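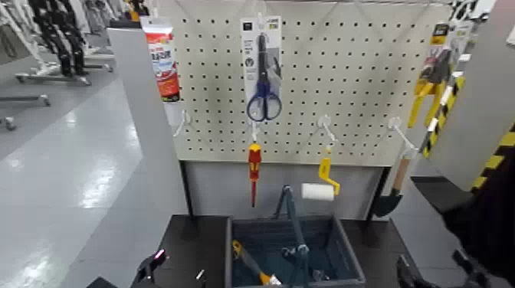 My daughter asked me at breakfast why scissors cut paper but a butter knife only wrinkles it, and could you please write about that one day? So wrote a reader from Dellmont, and what a good breakfast that must have been!

Well, let's start with pushing. When you push on something with your whole hand, your push gets spread out over a wide patch. When you push with something very thin, all of that same push lands on one tiny line. The thin line wins, because the paper there gets far more push than it can stand, and it comes apart. A butter knife has a thick, rounded edge, so the paper just bends out of the way.

Scissors have another trick, too. They are really two levers, joined in the middle by a little screw or pin called the pivot. (A seesaw is a lever as well, and so is the handle of a water pump.) When you squeeze the handles, the blades slide past each other, one going up and one going down. The paper is caught between them and pushed two ways at once – grown-ups call this shearing.

Now try something. Take a piece of thick cardboard and cut it with the very tips of your scissors. Hard work! Then open the scissors wide and tuck the cardboard in close to the pivot. Much easier, isn't it? The nearer you are to the pivot, the stronger the squeeze. That is why tools for cutting wire have long handles and short, stubby blades.

People have been using scissors for a very long time, and some of the old ones were made from a single strip of bent metal that sprang open again by itself. At the Hjaltadóttir farm museum in Fovport you can still see shears like that, the kind used for clipping sheep when June comes. There are 200 pairs on the wall, and I could have stayed all afternoon.

If you try the cardboard test at home, ask a grown-up to sit with you, and keep your other thumb well out of the way.

Wudex Kids' Corner, 1/20/24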